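Workshop > Notebooks > Clondar floor > Lounge turnaround

Wednesday, two-arm cushion work, lounge set
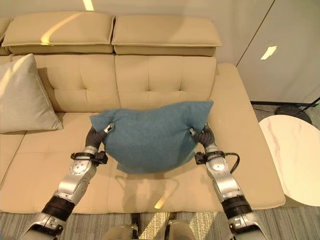
Teal cushion over the seat, one gripper on each upper corner.

Good day on this one! We've been after the two-corner pick for ages and I finally like how it's looking. Fabric still sags between the grips, so the lower edge bows. Durik settings unchanged from the morning.

Running count since we started at Clondar is 2,688 cushion picks, of which 1,954 were clean on the first try. Most of the misses are corners that have gone soft or folded under (fuzzy covers are worse than piped ones, see the Prostis notes).

What I really wanted to write down is the staff side. The turnaround crew used to do every sofa bent over, 119 rooms in the building, and the complaint was always wrists and lower back. On the trial floor they now strip covers, check for stains and set the final look, and the arms do the lifting and placing. Two of the crew asked to learn the teach mode and they're already better than me at choosing grip points - they know which corner gives! I love that. They also want a say in the order of rooms, fair enough, it's their shift.

Less good: the early shift says they wait on it. Almost 2 minutes a sofa at the moment. Also they miss working in pairs and talking. No fix for that yet, raise it with the Maluleke people when we do the rota.

To do
- slower lift on the felt-type covers
- try a wider grip
- print the teach mode card bigger
- ask early shift about starting at the far end

Comments

The far end is fine by us but the lift is busy until 7.

Can you log soft corners separately? Would help with reordering covers.

Bigger card please, yes. And laminate it.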